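Javby Robotics Club: Bench Safety Checklist, Towel Task
Checked by Vilgot Fjeld, June session

1. Emergency stop
OK. Pressed it from both ends of the bench and the arms froze each time. Love how quick this is now!

2. Gripper bolts and finger plates
OK. All snug after 30 open and close cycles. Wiped lint out of the joints (terry cloth sheds like crazy, so please keep doing this).

3. Grip force
OK with a note. Limit is set to 400 in Fluvska and nobody should raise it for cloth. The fingers take a thick bunch of towel at the current setting.

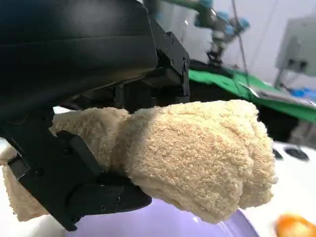
Towel in the jaws over the purple bowl.

4. Cables
Needs work. The tie near the second arm's base is loose. Sutter team, could you redo it before the next run?

5. Tabletop
OK. Glossy top, so watch for glare from the lights when you set up the cameras. Keep screws and small tools away from the round holes.

6. Hands and props
OK. Mug at the far side, plate in the middle, fingers clear of the rim before power goes on. Great layout, and easy to reset!

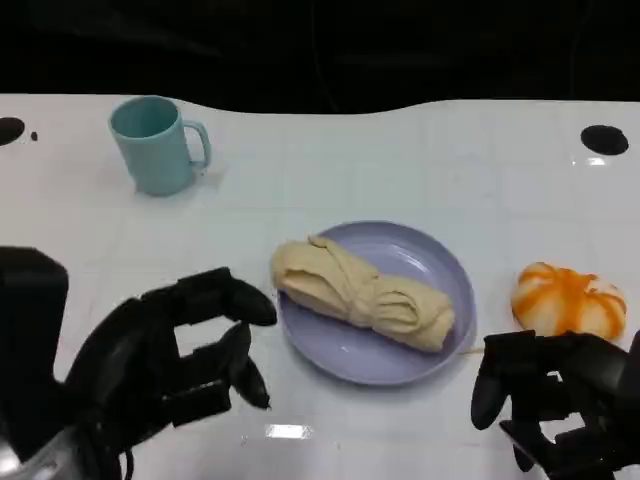

7. Logbook
OK. Run 200 is in and the notes are really good. Next full service is at 4000 cycles.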